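Banemell Clarkier Two-Arm Teaching Station

The Clarkier is a bench station for showing a robot a task by hand or by remote control. It comes with two follower arms, a pair of hand-held leader arms and the Titen recording software. One operator can run it.

Order code: Clarkier 909

What you get
Two follower arms with two-finger grippers
Two leader arms with finger triggers
Foot pedal for start, stop and discard
Head camera on an adjustable post
Titen licence for one computer

Teaching by remote control
Hold a leader arm in each hand and move as you would if you were doing the job yourself. The followers copy your movements. Press the pedal once to start a recording and again to stop it. Hold it down for 2 seconds to throw the last one away.

Teaching by hand
Switch the followers to free mode and guide them by the wrist. This suits slow jobs with one arm. For work that needs both arms, use the leaders.

First task: sorting footwear
The Titen starter pack includes a footwear task. Lay out two pairs of slides in different colours, side by side, and bring an open gripper in from each side before you start recording. We suggest 100 recordings, with the pairs moved a little each time. 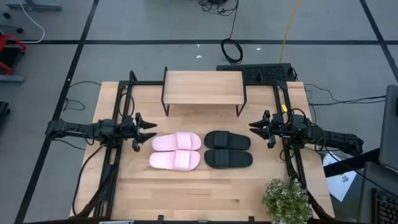
Delivery and support
Delivery takes 6 weeks. Setting up and a half-day of training are included in the price. For quotes and spare gripper fingers, contact Dehua Guo in the Banemell sales office.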